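Stirnby Biographies - readme

Short lives of local organisers, campaigners and union people, put together from newspaper cuttings and the Rustach tapes. 3252 entries in this release. 1795 have a birth year, the rest dont.

One entry per person. Fields: name, known as, born, died, place, groups, text, source. Married names go under "known as". Text is as printed, old spellings left in.
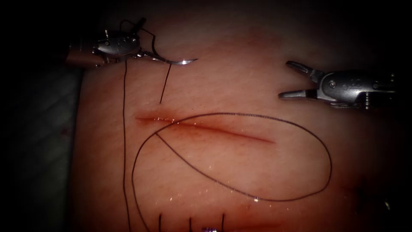

Groups is the messy one. Same tenants' league turns up under two names, sometimes three - merge before you count anything. Nyanda branch entries were typed up seperately and use initials only.

Known gaps: women under-recorded before the bus boycott, hardly any death dates for the dockers. 1216 entries rest on a single cutting. Treat those with care.

Version 2 fixes the swapped born/died columns. Corrections to Dennis Kariuki at Flustora, with a source please. Next update April.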